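In Defense of the Kitchen Table Pile

My sister-in-law keeps one of those kitchens where the table holds a bowl of lemons and that's it. I like her lemons. I also go home and feel terrible for two days, because my table is where every bag that comes through the door gets dumped, and some of them stay there until I need the space for dinner.

Lately I've decided to stop feeling terrible. A table is the one flat thing in the house at the right height for sorting, so of course stuff lands on it! Bandages, sponges, a squeeze bottle of something yellow and creamy, a spray can lying on its side. None of these belong together anywhere else on earth, and that's exactly why they need a place to meet before they go their separate ways.

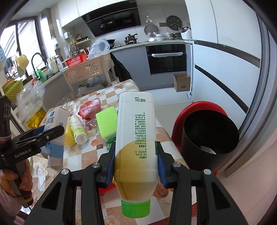

What bugs me is the advice. I read a tidying guide from Asico (30 pages, and a whole chapter on trays) that said to handle each item once and put it straight in its home. Fine, but half of what I bring in has no home yet. I have to pick it up, look at the label, put it down, find the scraps of packaging it came in, and then think about it. That's three or four handlings, easy, and I enjoy every one of them.

And please, can we stop being snobs about the shiny wipe-clean tablecloth? Give me the checkerboard, the roses, the starfish that have no business next to a gift box with a bow. You can drop anything on a cloth like that, and a plain one shows every crumb.

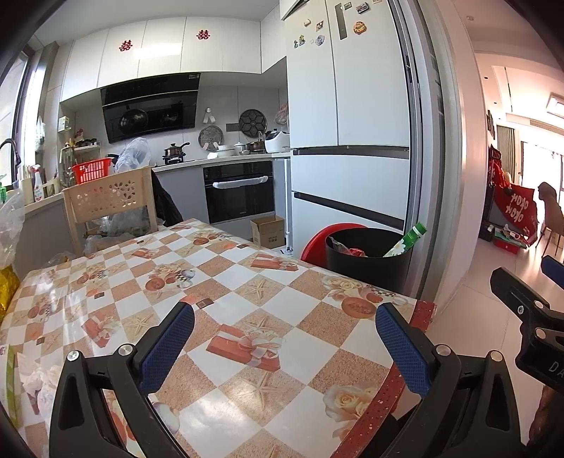

Rono Rattanakul
Home columnist, Hustville

I do have rules, by the way, I'm not a monster. Bags get crumpled up and kept (red ones too, they're good for small trash). Snack wrappers go out the same evening – well, most evenings. Old sponges go in the waste bin, as long as it's close enough to reach from a chair, and I don't care one bit if it's pretty.
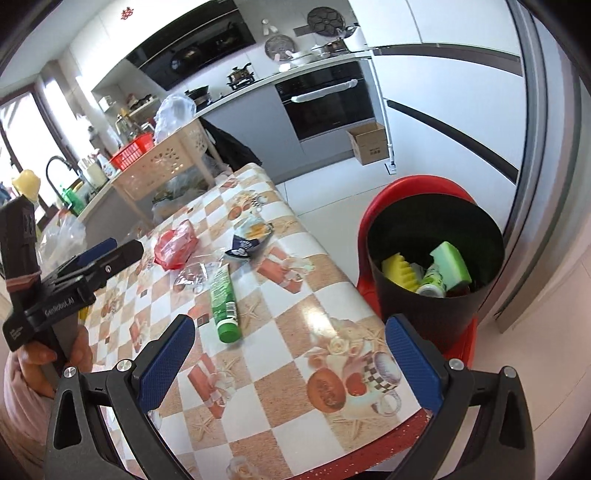
The other rule is that the pile can't spread. The counter by the stove is for pots, and the chair can have a jacket on it but only one jacket. My mother ran her kitchen that way and we ate on time every night, with a corner of the table cleared for each of us and the rest pushed to the middle. I still push things to the middle. My sister-in-law came over in June, moved a bag of rice crackers to make room for her elbows, and stayed until 2 in the morning.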